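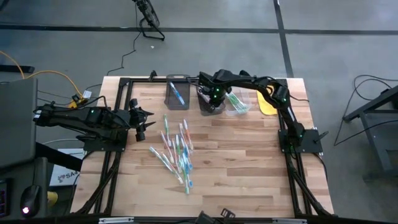

How to teach the two arms to sort toothbrushes: notes for new members

Written by Waltraud Thaler for the student robotics club. Last changed 22 Mar 2024.

This page is for members who already did the safety evening with Pádraig and now want to record their first demonstrations. The task is called Tavano in our folders, please keep this name also in your file names. The goal is simple to say: the arms take toothbrushes from a pile in the middle of the table and put them in the trays at the back. To do it well takes more patience than most people expect.

Before you start

Check that both base plates are tight on the frame. If one of them moves when you push it with your hand, stop and find the 5 mm hex key. Switch on the left arm first, then the right arm, and wait until both are in the home position. Look once under the table also. A cable which is pulled tight will ruin your session later.

Making the pile

Hold the toothbrushes together in two hands and let them fall from a low height on the centre of the wood. Do not arrange them afterwards. In our first recordings Bent made very neat rows, and the model learned only neat rows. We had to throw away 534 episodes. The handles should overlap, and they should point in different directions.

Clear handles are harder for the cameras than the coloured parts. Keep the ceiling lights on and close the blinds, so the colour of the light is the same in the morning and in the afternoon.

Recording one episode

1. Start the recorder and say the episode number aloud to your partner.
2. Choose a toothbrush from the top of the pile. Never pull from under.
3. Close the gripper on the handle, not on the bristles.
4. Lift straight up, then move to the tray. Go slowly over the edge.
5. Open the gripper only when the toothbrush is inside the tray.
6. Return the arm to its side before the other arm comes to the middle.

Do 25 episodes, then change places with your partner. Tired hands make jerky movements, and the model copies these too.

If you drop one

Leave it where it is and try again with the same arm. A good recovery is useful for the training. If it fell on the floor, stop the episode and mark it as failed.

After the session

Copy the files to the Tavano folder and write your name in the log. We have nearly 3,890 good episodes now and would like to train again in May. Questions about the recorder go to Bríd Tierney.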